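Wanted: people to pick up small blocks, repeatedly, in a simulator
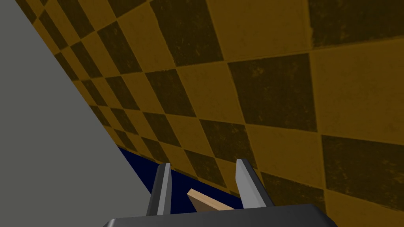
2 min read · Posted 12 August 2023 · Ultton, Stirnach office or remote

Ultton is teaching a gripper to pick things up by showing it people who already can. We have 145 usable demonstrations. We would like 4000, and the four of us on the team have started to dream in yellow and black tiles.

You would sit at a screen, steer the simulated gripper over to a small wooden block, close the fingers on it and lift. Then the block moves somewhere else and you do it again. After 19 goes you get a break, and after the break there is, I'm afraid, more block.

No robotics background needed. Patience helps. Gamers are welcome but should know there is no score, no boss and no music, unless you bring your own.

Please don't throw away your clumsy attempts. A near miss followed by a decent recovery is worth a lot to us — the model has to learn what to do when it arrives slightly crooked, and at present it mostly sulks.

Sessions last two hours, up to three a week, until the end of December. Pay is by the hour and the same whether the block cooperates or not. Remote participants need a steady connection and a proper mouse. We lend out the hand controller, and we do want it back.

To apply, write to Iqra Kiani through the contact form with "Block" in the subject line. Say when you're free and which hand you use. Left-handers especially, please: we have seven demonstrations from left-handers, all of them by Raghavendra Kulkarni, who would like his lunch breaks back.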